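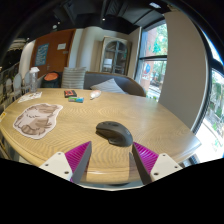 When does the Jandholm town library start lending out computer accessories?
Lending starts on January 2, at the main desk on the ground floor, and any resident with a current library card can take part.

JANDHOLM, 24 December 2024 – The Jandholm town library will let cardholders borrow keyboards, mice, headsets and laptop stands next year, adding to a lending collection that until now has been made up of books, films and board games.

The items can be kept for 22 days and renewed once if no one else has asked for them. There is no charge to borrow. Late returns will cost the same as late books, and a lost item will be billed at the price the library paid for it.

Xiaoqing Zeng, who runs the library's adult services desk, said the idea came from people who use the public computers on Faner Street and then go home to work on a laptop at the kitchen table.

"We get asked all the time what kind of mouse to buy for a sore wrist," Zeng said. "I can't answer that. People's hands are different. Now they can take one home for three weeks and see."

The library tried out the service in May at its Welodov branch, with 12 items on one shelf behind the counter. Nearly all of them were out by the end of the first week, Zeng said, and the waiting list for the upright and ergonomic mice stayed open through the summer. Two of the headsets came back with broken cables and were replaced.

Staff will wipe down each item when it is returned and test it before it goes back on the shelf. Batteries are included with wireless models. Borrowers are asked to return the USB receiver along with the mouse or keyboard, as most receivers work only with the device they were sold with.

Cardholders may have up to five items from the library's non-book collection at one time, and accessories count toward that limit. Borrowers under 16 need a parent or guardian to sign for them.

Holds can be placed online or by phone. Items reserved through the website can be picked up at the main library or at Welodov, but must be returned to a staff member at one of the two desks. They should not be put in the outside book drop.

The main library is closed for the holiday and reopens on January 2 at 10 a.m. The Welodov branch opens the same day at noon. Donations of used equipment are not being accepted at this time.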